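Ticket 1037: Crack in the paved path beside the freight line, Wirnasberg yard 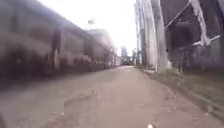 Skundorance Grounds and Paving Team

Status: open, waiting on parts
Opened: 2023-08-20

Hello all, and thank you for your patience with this one. The request came through from the Trastwood office, where several people who walk the path to work had mentioned the same crack. It runs diagonally over the asphalt and branches a little along the way, on the side nearer the train. The pavement is also worn and rougher toward the other side, where it turns reddish, so I've put that under this ticket too instead of opening a second one.

First update. I went back through the old tickets before doing anything else, and number 322 from July looks like the same spot. It was closed as "sealed," but the note doesn't say which filler was used, which would have been awfully nice to know! I've asked the Marchuk depot to check their delivery slips.

Second update. Walked the path with a broom and a tape. Swept the dust out of the crack and pushed a thin screwdriver in at a few places. The edges are firm and nothing rocked underfoot, so I'm fairly comfortable calling it a surface problem for now. Wider in the middle than at the ends, as you'd expect.

Third update. Marchuk wrote back (thank you, Marchuk) and the July job was done with the cold pour filler, batch 101. We had trouble with that batch near the loading ramp as well — it shrinks and pulls away from the sides. I've ordered 2 tubs of the hot pour kind.

Still to do: rout out the crack, blow it clean, fill it, and then look at the rough side again and decide about a patch. We'll need a dry morning and a word with the rail desk before we set up cones. If you use the path with a cart or a bike, please go gently until then.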